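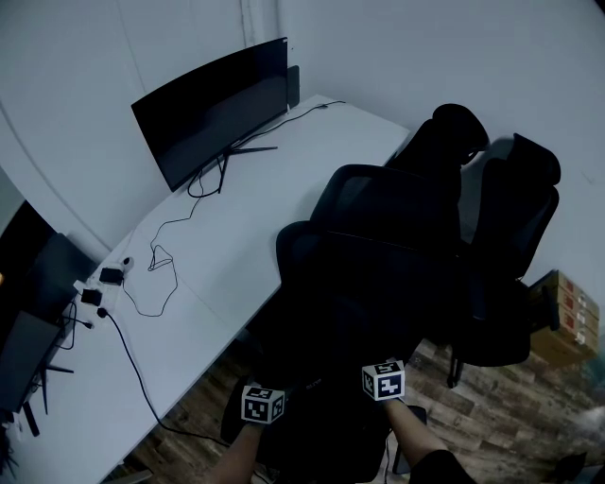

4.2 How the lenders described a good year

Banks are seldom short of words when profits rise, and the half-year statements gathered for this study are no exception. We read those of the two lenders that dominate home loans in the region, Skirnell and Prestbridge, alongside the accounts of the much smaller Dendside mutual. All three reported higher earnings. All three credited management. Skirnell also thanked its customers, whose main contribution was to go on paying a variable rate that had gone up in January and stayed there.

The usual explanation for a rise of this kind is growth in lending. Our reading of the accounts gives it a smaller part. Skirnell's loan book barely grew over the period, and Prestbridge's shrank a little once the loans it bought from Naseri are taken out. What did grow was the gap between the rate charged to borrowers and the rate paid to savers. Prestbridge calls this "disciplined pricing". Savers have other names for it, several of which turned up in our survey and were coded under "general dissatisfaction".

Bad debts also helped. Both large lenders had set money aside for losses that did not arrive, and both moved part of it back into profit. There is nothing improper in this. It does mean that a cautious guess made in one year becomes a pleasing result in the next, and a reader who looks only at the headline figure will take the second for skill. Rostami's earlier work on provisions makes the same point at greater length and with more patience than we can manage (Bahman Rostami kindly read a draft of this section and asked us to remove one adjective, which we did).

To see how far the gap reached ordinary households, we sent a short questionnaire to 1000 account holders in July 2018. Replies came from roughly 500. Those who held a mortgage could mostly tell us their rate, often to the second decimal place. Those who held only savings mostly could not, and a fair number believed they were being paid more than any of the three lenders then offered. We did not correct them at the time, on the advice of our ethics panel.

Figure 2 plots the lending rate and the savings rate at each bank over the study period. The upper line moves promptly whenever the cost of funds goes up and takes its time coming down. The lower line does the reverse. Dendside is the partial exception: its savings rate followed within the month, though it has no shareholders to explain this to and its board may simply have had less to discuss.

Figure 2. Lending and savings rates at Skirnell, Prestbridge and Dendside. Rates are those advertised to new customers. Existing customers generally did worse.

Two cautions apply. Advertised rates leave out the private discounts given to borrowers who threaten to leave, and we have no good measure of how many do. The Naseri loans were also moved on to Prestbridge's books part of the way through the period, at a value the bank describes as fair. We have used the bank's value, having no other, and return to the matter in section 5.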